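Suche
Suchbegriff eingeben
Lesezeit: 2 Minuten

Mittagessen in Zorkville: Was sich mit dem neuen Küchenplan ändert

Seit Anfang September gilt am Standort Zorkville der neue Küchenplan. Die Kantine im Erdgeschoss bleibt wegen der Arbeiten an der Lüftung geschlossen, gegessen wird in den Teeküchen auf den Etagen und im großen Pausenraum neben der Poststelle. Dort stehen jetzt 60 Sitzplätze zur Verfügung. Wer zwischen zwölf und halb eins kommt, muss mit Wartezeit rechnen. Ab Viertel vor eins wird es deutlich ruhiger.

Die Firma Lencho liefert weiterhin kalte Speisen, also Salate, belegte Brote und Joghurt. Bestellt wird wie bisher am Vortag bis 15 Uhr über das Portal von Leltell. Warme Gerichte gibt es bis zur Wiedereröffnung nur an zwei Tagen in der Woche, die genauen Termine hängen am Eingang aus. Der Zuschuss von Grolto gilt auch für diese Bestellungen. Er wird automatisch abgezogen, ein Antrag ist nicht nötig.

Viele bringen inzwischen ihr Essen von zu Hause mit. Am besten eignen sich Gerichte, die am Vorabend ohnehin gekocht werden: Eintopf, Nudeln mit Soße, Reis mit Gemüse. Reis sollte nach dem Kochen zügig abkühlen, über Nacht in den Kühlschrank und am nächsten Tag gründlich erhitzt werden. Ein Löffel Wasser darüber, abdecken, nach der Hälfte der Zeit umrühren.

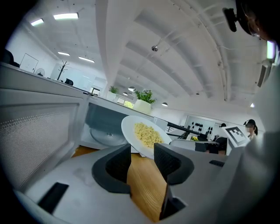
Teller vor der Mikrowelle

Beim Geschirr bitten wir um Mithilfe. Die Spülmaschinen auf den Etagen laufen einmal nach dem Mittagessen und einmal am Abend. Benutzte Teller kommen direkt hinein und nicht ins Becken. In der zweiten Etage fehlen seit dem Umzug fast alle Suppenlöffel. Wer welche im Büro hat, bringt sie bitte zurück. Zusätzlich hat die Hausverwaltung 100 Gabeln nachbestellt, sie sollen in der kommenden Woche eintreffen.

Die Kühlschränke werden künftig jeden zweiten Freitagabend geleert. Dosen mit Namen und Datum bleiben stehen, alles andere wird entsorgt. Etiketten und Stifte liegen in der oberen Schublade.

Für die Renovierung der Kantine nimmt Grethe Grímsdóttir noch bis zum 30.09.2022 Vorschläge entgegen. Gefragt ist vor allem, ob es wieder eine Salattheke geben soll und wie lange am Nachmittag Kaffee ausgeschenkt wird. Eine kurze Mail genügt, der Zettelkasten im Pausenraum geht auch.

3 Kommentare
11 Mal geteilt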